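From: Saron Workneh
To: bins-and-benches list
Date: November 2019
Subject: Re: metal bins, the divider, and which clamps

Sorry for the slow answer, been up to my neck in the Noduvville order and only just got to the list mail. Quoting the bit I'm replying to and skipping the rest.

> We're looking at a two-compartment sheet metal bin for sorting blocks
> and small parts on a table. Three questions.
> 1. Does the sloped divider hold up or should we pay for a straight one?
> 2. Do you bolt it down or clamp it?
> 3. Is paint worth it on the inside?
> We'd be putting in maybe a few hundred pieces a day. The table is wood
> and we'd rather not drill it. Also has anyone bought from Zitell?
> Their price looks low to me.

OK in order.

1. Sloped. Get the sloped one. We had a straight divider on the first bin and the blocks would end up leaning flat against it and you had to dig a fingernail in behind to get them out. With the slope they slide down to the floor and you pick them up. Most of the time anyway. One will still lie down right along the foot of it and sit there. You learn to live with that, or tip the whole bin a little.

The slope does take a beating though. Everything that comes over the top hits the same stretch. Ours is the pale kind and the lower part has gone dark gray in a wide ragged patch, scratches running down above it. I was going to touch it up in May and never did. Makes no difference to the sorting, it just looks bad.

2. Clamp. Plain spring clamps, the orange-handled sort, one each side. Don't bother with the big screw clamps, you'll be forever knocking your wrist on them. I did drill one bench years ago for the Skatalitz job and still regret it, now there are two holes in a good tabletop and the bin isn't even on that bench any more. If you want to swap bins or turn one around, clamps off, clamps on, done.

Check where the handles end up before you start. They stick out more than you'd think and if you work from the side you will catch a sleeve.

3. Not on the floor of the bin. Scuffs right off and then you have flecks in with your parts. The walls, sure, if you like. Ours are plain gray and I don't think about them.

Numbers, as you asked for some on the phone. Last full run was 3,741 blocks through one bin, of which 2,610 were the red-brown and the rest green. Before that a short run of 1,067, same bin. Nothing bent and no welds let go. We wiped it out between runs and that was the whole of the maintenence.

Zitell - I have one bin from them and it's fine, a bit thin in the back wall. Matić is heavier and the edges are finished better. If you're lifting it a lot get the Zitell, if it stays put get the Matić. Delivery was 14 days for both so no difference there. Ask for the floor flat, they both have a ribbed one and small blocks rock on it.

Oh and don't fill the front side. A half dozen or so at a time and you can see what you've got. When it's heaped you get greens hiding under the reds and people start stirring, and stirring is what chews up the floor.

Back compartment we keep for finished or leave empty. Depends who's on.

Three of each color in the front at the moment, and the divider as it looks these days: 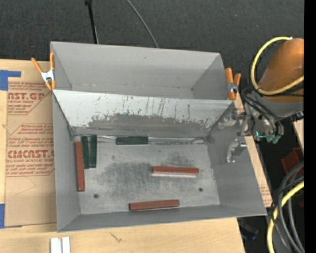

Bekele wrote to me off list that he'd go the other way on the slope: he has a straight divider with a strip of felt along the bottom, and says the blocks stay upright against it and are quicker to grab by the ends. Felt needs changing every couple of months. Might suit you if your blocks are longer than ours, I can't say, never tried felt.

Whichever way you go, measure the table first. I know, I know. But the sides lean out and the bin is wider at the top than the floor size in the catalog, and we had to shift a shelf over it.

I've got a spare pair of clamps if you want to try before you buy. Drop me a line off list with the adress and I'll post them.

Saron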